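The Soft Touch Problem

A lab called Sokik says its robot can learn to handle limp, crumpled things from a few attempts. The numbers are good. The question is what they are numbers of.

Every couple of years, someone announces that robots have learned to handle soft objects. The claim usually comes with a short video, a towel or a T-shirt, and a success rate that starts with a nine. Then the years go by and laundry is still folded by people.

So when Sokik, a small research group working out of a rented unit in Huleck, published a method it calls Vinoro in September, I read the paper with a pencil in my hand. Then I asked to come and watch.

Vinoro is a training method, and its pitch is thrift. Most systems that learn to handle cloth or film need thousands of demonstrations, with a person steering the arm through each one. Sokik says it collected 1,401 short recordings of the arm pressing, pinching and dragging limp material with no goal at all, and used those to teach the system how such material tends to give way. After that, the group says, a new task needs only 4 demonstrations.

That second number is the one that got passed around. The first one is easy to skip, and a reader who skips it will come away thinking the robot learned from almost nothing. It learned from 1,401 recordings and then a little more. I don't call that cheating, since the paper says it plainly enough on its second page. The summary that went out to reporters did not.

The setup is plain. One arm, a glossy wooden board on a slotted aluminum table, cameras aimed at the board, and a limp, see-through purple thing that the gripper is supposed to deal with. It has no fixed shape, so the robot can't rely on a stored model of it. Push one side and the other side does something you didn't ask for.

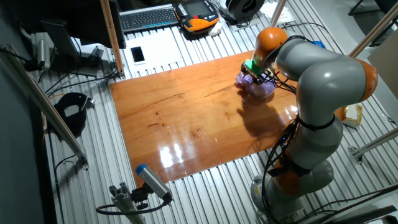
What counts as a success

The test in the paper is called "gather and place." The arm has to get hold of the material, move it to a marked zone on the board and let go. Sokik ran 154 trials and reports that the arm succeeded in most of them. The exact share depends on which table you read, and that is where my pencil started to wear down.

In the main table, a trial counts as a success if any part of the material ends up inside the zone. In the appendix, there's a stricter version: all of the material, inside the zone, with nothing still stuck to the fingers. The score falls a good deal under the stricter rule. Both tables are honest. Only one of them is in the press release, and you can guess which.

There's also the matter of retries. The arm was allowed 3 tries at a grasp within each trial, and a trial where it missed twice and then got lucky scores the same as one where it went straight in. For research, that's a fair choice. For anyone running a packing line, a robot that has to go back again and again is a slow robot, and the paper gives no times.

I asked about this. The answer was that speed "wasn't the research question." Fair enough, but then the closing section shouldn't talk about warehouses.

The board does some of the work

Spend a morning next to a rig like this and you start to think about the rig more than the robot. The board is flat and hard. The cameras are bolted in place. The group told me the lights stay at one setting all day, and that the material is swapped for a fresh piece when it gets too creased, a detail I couldn't find in the paper.

None of that is unusual. Labs hold things still so they can measure one thing at a time. But the claim in the title is about "unstructured soft handling," and I've rarely seen a more structured tabletop.

The shiny board is at least a hard case for the cameras. See-through material is tough for vision systems to begin with, and a surface that throws the light back makes it worse. Sokik deserves some credit there. Many groups would have put down a sheet of matte black felt and said nothing about it.
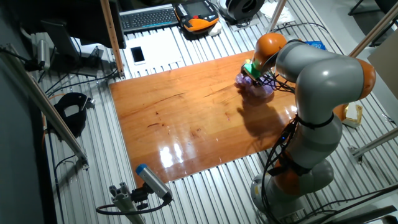

The Sokik arm above its test board in Huleck, with the purple material under the gripper.

Has anyone else tried it?

One group has. Okafor, a company that makes sorting equipment, ran the released code on its own arm over the summer, before the paper came out. Its short report is public and worth reading, mainly for its tone, which is that of someone returning a sweater.

The method worked, the report says, once the engineers had made their own set of no-goal recordings. With Sokik's recordings and Okafor's gripper, it mostly didn't. The fingers were a different width, and what the system had learned about how film bunches up under one pair of fingertips didn't carry over to another.

Sokik's reply is that the recordings are cheap to make, because no person has to steer. The arm can run overnight. That's a real advantage and I think it's the best thing in the work. It's also a smaller claim than the one in the title. "You will need to let your robot poke at plastic for a few nights before it is useful" is a sentence I'd believe. I'd even be a little impressed by it.

What I'd want to see next is dull: the strict score in the main table, the times, two more grippers, and a material that isn't purple. The group says a second paper is in the works and will cover some of this. It wouldn't say which parts.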